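Noise in the School Library: Project Report
Group: Baiba Sakalauskas, Aivar Tamošiūnaitė, Gerardo Talavera
Teacher: Hilde Michiels
Handed in 2 April 2018

1. Question
Is the library too loud to read in after lunch? Rūta Vītola at the front desk said yes, the 10th graders said no. We wanted numbers.

2. What we did
Sound meter app on Gerardo's phone, same phone every time. Two spots: the window seats and the shelf by the door. 17 readings per spot, always after the lunch bell. Wrote down the level and what was making the noise (talking, chairs, printer, door). First try was in December but half the school was out sick so we threw those out and started over.

Also a short survey on paper. Asked people where they sit and if noise makes them leave. 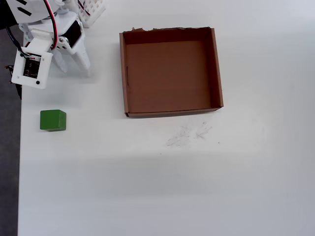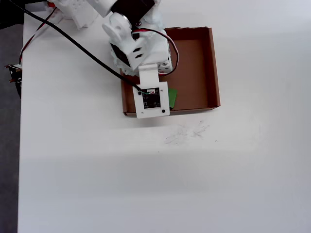
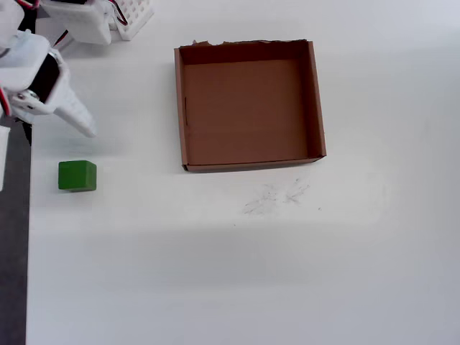
Photos: Aivar Tamošiūnaitė

3. Results
Door shelf was louder than the windows on 8 of the days we could compare. Biggest single noise was the door itself. It slams. Talking was second, and it was mostly short bursts and then quiet again. Printer hardly mattered, wich suprised us.

Survey: over 10 people said they had left at least once because of noise. Most of them sit near the door. Window people mostly did not care.

4. Problems
A phone is not a real meter. On 2 days Gerardo forgot to turn off vibrate and it buzzed in the middle of a reading. We kept those in but marked them. Also people got quieter when they saw us writing, so real levels are probably higher.

5. What should change
Fix the door closer. Put felt under the chairs. Move the reading table to the windows and the group table to the door side, Ms. Vītola is ok with trying it.

Graph is on the last page, raw numbers in the blue folder.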